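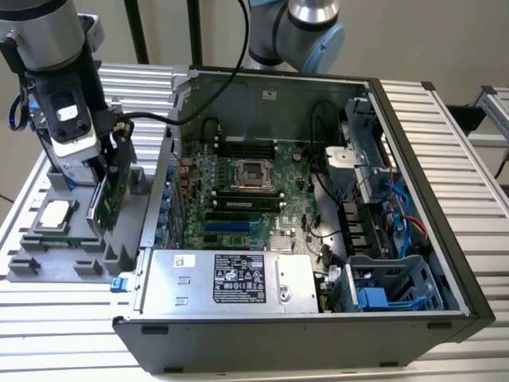

## Why do computers forget things?

Have you ever written half a story on a computer, and then the power went off, and half the story went with it? It is a horrible feeling, and I'm sorry if it has happened to you. But it does tell us something rather interesting about how a computer remembers!

A computer has two kinds of memory. The first is called RAM, and you can think of it as the top of your desk. Whatever you are busy with goes there, so that you can reach it quickly — your drawing, your game, the sum you are halfway through. RAM usually comes on a thin little board that slots into a much bigger one, called the motherboard.

The trouble is that most RAM needs electricity all the time to hold on to things. Switch it off and the desk is swept clean.

The second kind is called storage, and that is more like the drawers underneath. It takes longer to open a drawer and rummage about, but whatever you put inside will still be there in the morning, or next April, even with the plug pulled out. When you press "save", the computer copies your work from the desk into a drawer.

My friend Tamara once typed 58 lines of a poem about her cat, Bashir, and didn't save any of them. She wrote it all again the next day (she says the second one was better, and Bashir hasn't complained).

Some programs save your work for you every so often, but it's still a good idea to check.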